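Minimum housekeeping rules for a shared bench with two robot arms

Posted by Lositz, April 2021

Our department has been asked to prepare a one-page code of practice for a bench on which two arms handle glassware, small tools and open liquids. The general safety documents we hold cover guarding and stop functions, but they say very little about the state of the tabletop itself. Which rules do other sites apply to object placement, liquids and cables before a run is permitted? Views of the work are attached. 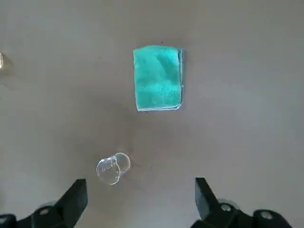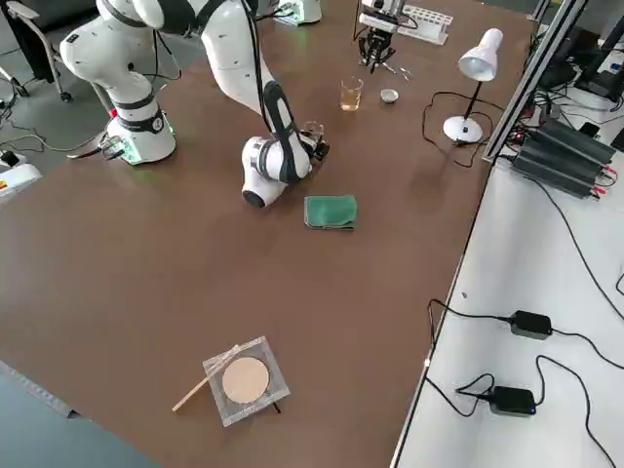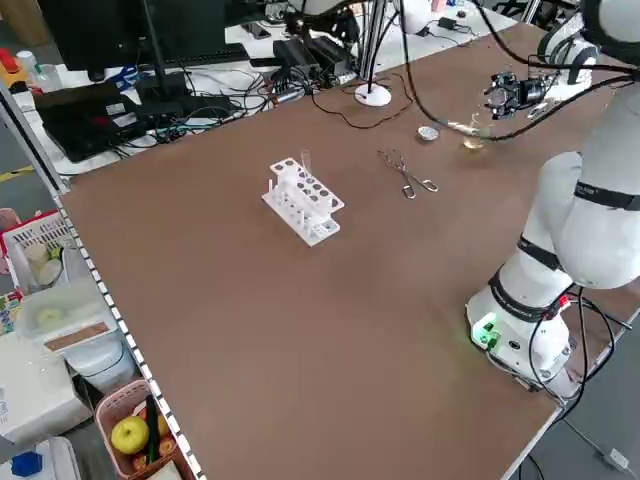

Wrist view first, then two views of the tabletop with both arms.

Plastport

We have operated under a written bench rule for 4 years. The parts relevant to your inquiry are as follows.

Open liquids are to be listed on the run sheet by name and volume. In the second and third views a vessel with liquid stands near a gripper, and under our rule an operator would have to confirm its position before motion is enabled. We allow no more than 70 ml in any open vessel on the table.

Clear objects require separate treatment. A transparent cup lying on its side, as in the first view, is easily missed by a person as well as by a vision system. Our sheet has a line for clear items – it must be initialed.

Cables belonging to loose equipment should be fixed down or routed off the working surface. The lamp cord in the second view would not pass our inspection. Speed is limited to 250 mm/s whenever a person is inside the marked area, and the stop button is tested at the start of each shift.

The rule is reviewed every September. Your risk assessment takes precedence over anything written above.

Hubmann

Agree on the cables. Also keep a cloth within reach of the operator, outside the reach of the arms. We use form 487 for spills, but any log will do.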